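Gulgate opens its winter sky survey to everyone, and I couldn't be happier

From Mohcine Benkirane, Gulgate Observatory. For immediate use.

I've been wanting to write this one for ages. From November, every picture we took for our Predosmont survey is free for anyone to look at, download and print. That's 2947 separate exposures of one small patch of sky, taken over 121 nights with our elderly and much-loved Malý telescope, and you don't need an account or a password to see any of them.

If you've never heard of Predosmont, it's the name we gave to a faint smudge of dust and gas that drifts over our hill late in the evening at that time of year. Most people would pass straight over it. I did, for years! Then one night I left the shutter open far longer than I'd meant to, and a thin curl of glowing gas turned up along one side of it. I've been hooked ever since.
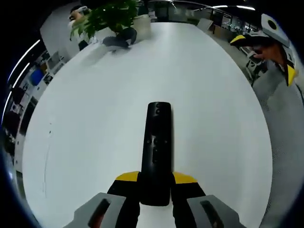
A black remote control held upright over a white tabletop.

So what do you get? The main thing is one very large picture, made by stacking 202 of our best exposures on top of each other. Stacking is simple enough – the stars stay put, the speckle from the camera changes every time, and if you add up enough frames the speckle fades and the faint stuff starts to show. In the finished version you can follow the curl of gas much further than I could on that first night, and behind it there are galaxies, tiny ones, scattered all over the place. I keep zooming in on the bottom corner and losing half an hour.

You also get the single frames, including the bad ones. I argued for keeping those in. Some have cloud in them, some have satellite trails, and a few are badly out of focus (my fault, I was cold). People learning to process sky pictures need poor frames as well as good ones, and I'd have loved a pile like this when I was starting out.

The stacking was done with Bolico, our own bit of software, and we're giving that away too. It runs on an ordinary home computer. Be warned that the full set takes most of a night to work through, so start with the small sample set and make a cup of tea.

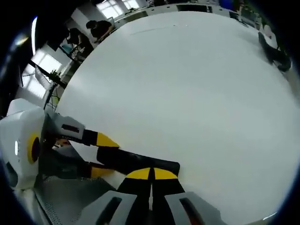

Predosmont is hard to judge for size, and I get asked about it at every open evening. The gas we can see makes a lopsided oval on the sky, and the curl sits right on its rim. Think of a big white tabletop with a rounded edge, pale and nearly the same all over, with only one faint grey streak up near the top. Our raw frames look a lot like that when I flip them to negative, and the faint streak is the bit I get excited about. It takes a while for your eye to settle on it, so do give it a minute.

We're running 5 evening talks at the observatory to go with the release, all starting at 7.30pm. I'll be giving the first and the last, and there'll be large prints to look at whatever the weather does. If it's clear we'll open the dome as well, so bring a proper coat and a hat. Entry is free, children are very welcome, and the car park is at the bottom of the hill.

Newspapers, schools and clubs may use any of the survey pictures without asking, as long as Gulgate Observatory is named next to them. If you'd like a print-sized file or a chat about the survey, get in touch with me through the observatory office. I'm usually there from mid-afternoon, and I do like talking about this.

Ends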